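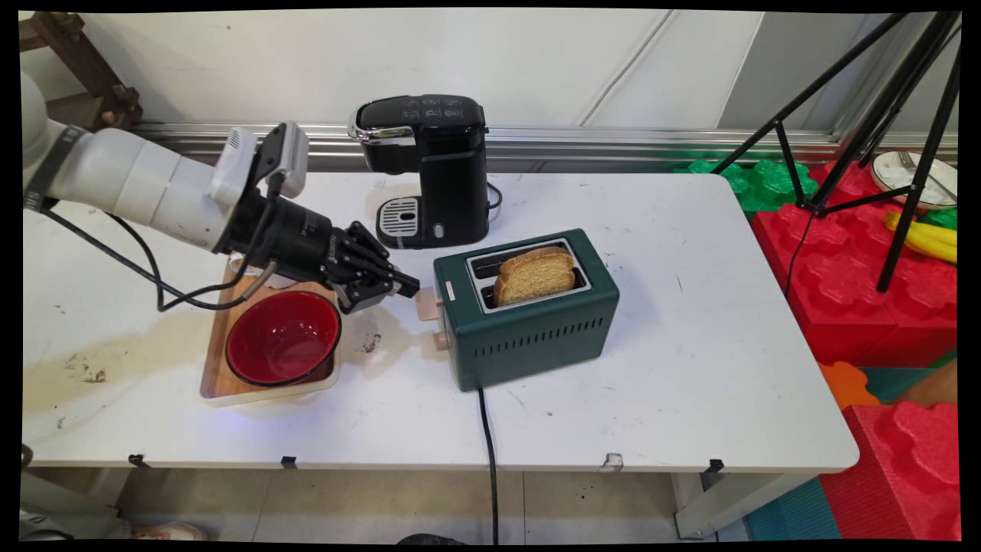 Slide 1. Start with the question I get most from people setting up a break room: what do we need on the counter to make breakfast work? My answer for the last few years has been less than you think, and I am still waiting for somebody to talk me out of it. The usual kit is what's up on the screen now, a two-slot toaster with a coffee maker behind it, and next to them a board and a bowl. Look at the tabletop too, with that big brownish-yellow mark on the left side. White surfaces get sold to offices as easy to keep clean. I have my doubts, and I'll come back to them. Pause here, let them look.

Slide 2. The Plodum survey. Read the number slowly: 1050 people asked what they eat in the morning at work. Most said toast. Then say what bothers me. Saying you eat toast at work and getting up to make it are two different things, and the survey only asked the first. When we watched the counter at Prullach for 18 working days, the toaster had long quiet stretches and the coffee maker hardly any. One office, one counter. Don't oversell it.

Slide 3. The browning dial. Ask for hands: who knows what the numbers mean? Some people say minutes. Some say darkness. I have read manuals that were no help either way. What I tell offices is to find the setting most people can live with, put a strip of tape beside it and stop arguing. Someone will complain that their bagel is pale. They can push the lever down again.

(If running late, skip to slide 5.)

Slide 4. Single-serve coffee. The pitch is that it saves time. Does it? One person, yes. With 6 people in line at nine o'clock, each waiting for a cup, I am less sure, and a plain old pot starts to look pretty good. The Macedo office went back to a pot in February and kept the single-serve machine for the afternoon. Mention that the drip tray has to come out and get washed. Ask who washes theirs. Wait.

Slide 5. Crumbs, spills, stains. Back to the white tabletop. A dark one hides dirt, a white one shows it, and people will tell you that showing it makes everybody wipe up more. I have seen no sign of this. What did help at Tirunora was dull stuff – a cloth on a hook within arm's reach of the toaster, and a board that stays out all the time so bread gets cut on it. Crumb tray emptied on Fridays. Unplug first, let it cool, tip it over the sink. Say this even if it sounds obvious.

Slide 6. Cost. The full set at Tirunora came to 62 dollars secondhand, coffee maker included. Somebody will ask about warranties. There weren't any.

Questions. Expect the one about toaster ovens. Short answer: bigger, slower, harder to clean, and then people start reheating fish. Expect the one about bagels again. Leave the cost slide up while people talk, and bring the spare handouts to the back table before the next speaker sets up.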